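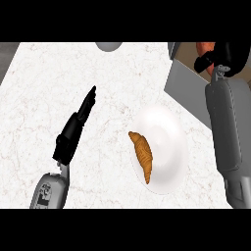 **Progress report, June**
To: Leonie Treloar, Govholm small grants
From: Paora Kerslake, Gitden shared workshop
Project: Messina (two-arm kitchen helper)

Work since the last report has gone mostly into the simulation and the gripper mounts. We are behind on the physical bench and ahead on software. Spending is within the grant.

## Simulation

The simulated kitchen now loads with both arms, the marble counter and a small set of objects, including the plate and croissant we use for the pastry task. Agata Marras rebuilt the counter model after we found its height did not match our bench drawings. Both arms can be driven from the workshop desktop, and we can save a session and play it back.

The pastry task is still run one arm at a time. When both arms move together, the planner sometimes stops and waits for a path that is already clear. Agata thinks the safety margin around the forearms is set too wide. She is testing smaller values before we change anything else.

Contact between the fingers and soft items is not good yet. The croissant is modeled as a rigid shape, so grip force readings from it should not be used for planning the real build. We will keep using them to check reach and timing only.

## Physical build

The left arm is assembled and bolted to its base plate. The right arm is waiting on two wrist bearings. Avisier sent the wrong size and has agreed to replace them. Saskia Mudgway printed new finger mounts in a tougher filament after the first pair cracked at the screw holes.

The bench frame is cut but not welded. The welding bay at Gitden was closed for wiring work — it is open again, and we have a morning slot booked.

## Spending

We spent $550 this period on bearings, filament, cable and an emergency stop switch. Receipts are in the shared folder. The order for the second power supply has not been placed and will show in the next report.

## Problems

- The desktop slows down badly when both wrist views are open. We close one for now.
- Cable routing on the left elbow rubs at full bend. Saskia is making a clip.
- Lindsay Costigan is away for part of next month, so the electrical safety check may move.

## Next period

1. Fix the planner margin and run the pastry task with both arms.
2. Weld the frame and fit the left arm to it.
3. Fit the right wrist once the bearings arrive.
4. Complete the safety check with Lindsay.

We are asking to move the bench demonstration back by 8 days to allow for the bearings. No extra money is needed for this. Please let me know if the new timing is a problem for your review.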